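Notebook - hand grippers, shirt folding
October, bedroom setup, started after lunch

Back on the hand grippers today, and on laundry, which I've been putting off since the finger swap. The Damby base plate is holding up nicely. I went over the screws with the small driver before starting and only one wanted a nudge. The yellow fingers are the second print, with the oval cutouts, and they give a little more when you squeeze (the first set was stiff as a ruler, and my thumb knew all about it by evening). 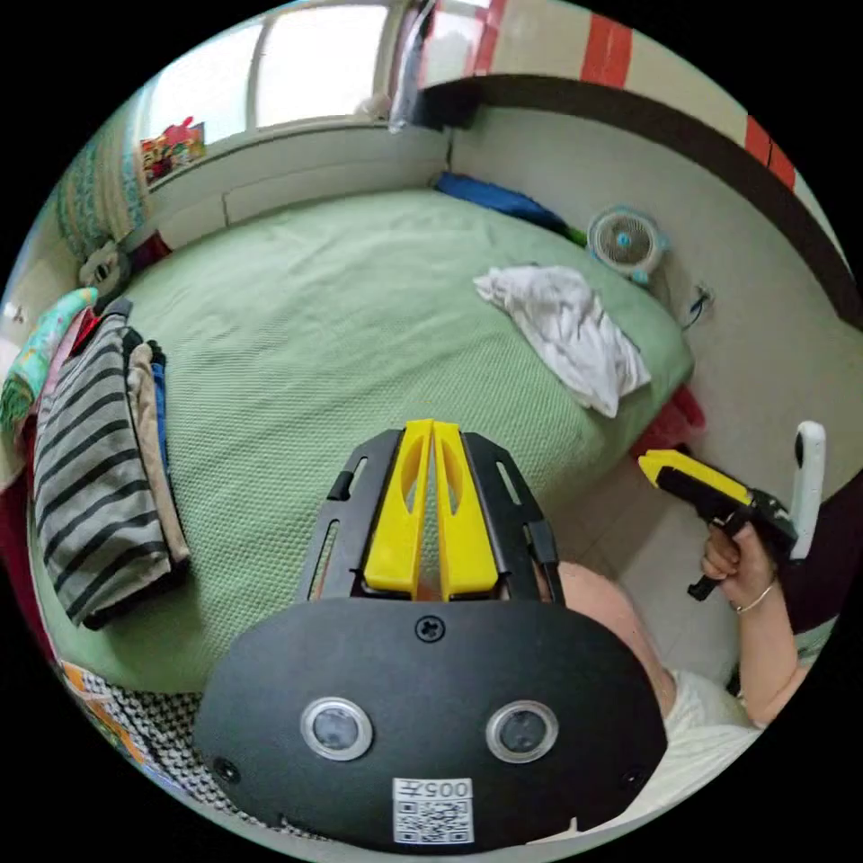 Target for the session is 50 takes, white cloth on the green bedspread. I do like that bedspread for this - the waffle weave gives the tracking plenty to hold on to, much better than the plain sheet we tried at the Latance shop. Running total in the log stood at 872 before I began.

Trigger return still feels lazy on one unit. I have a softer spring in the Lobo drawer and a stiffer one too, so I'll try the stiffer one first.

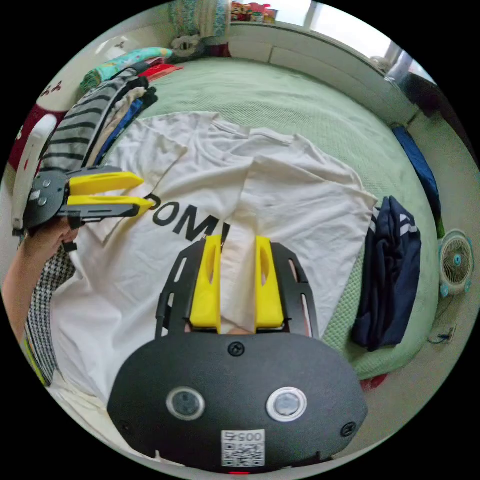
Written up by Alen, workshop notebook, p. 24

For T-shirts, lay them flat and start with the fingers open, well apart, then come in low. Coming in steep just pokes the fabric into the mattress! I'd like 17 clean takes with each spring before deciding anything. Remember to charge both packs tonight, and order more M3 screws - the black ones.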